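**Skollden Sweet Corn Month is back in September, and we've gone bigger**

I'm Mireille Pons and I run the program side of things at Ostier, the little food network that looks after Skollden's growers and cooks. I'm thrilled to say our fourth – and easily our hungriest – Sweet Corn Month kicks off in September!

Last year 671 of you signed up for a cooking session and we ran out of spots before I'd even finished my coffee. So we've added seven new evening classes, all starting at 6 pm, and Royer Farm has promised us 3,000 cobs picked the same morning they're handed out (thank you, Thibault Renaud, I owe you a pie).

Aoi Higuchi is back with her miso butter corn, which my neighbours still ask me about. Dorian Cordier is doing chowder and a fritter class for kids aged seven and up, and he's asked me to warn parents that it gets messy.
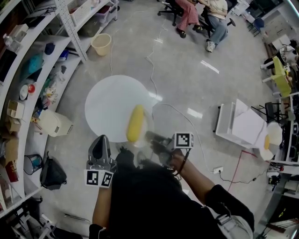

Classes are free for Skollden residents, but you do need to book through the Ostier office or at the Kullon Street library desk. Bring an apron and a container for leftovers. If you've got a favourite family recipe, send it in too – Évan Poulain is putting together a booklet and he's short on soups.

Media enquiries: Mireille Pons, Ostier, Skollden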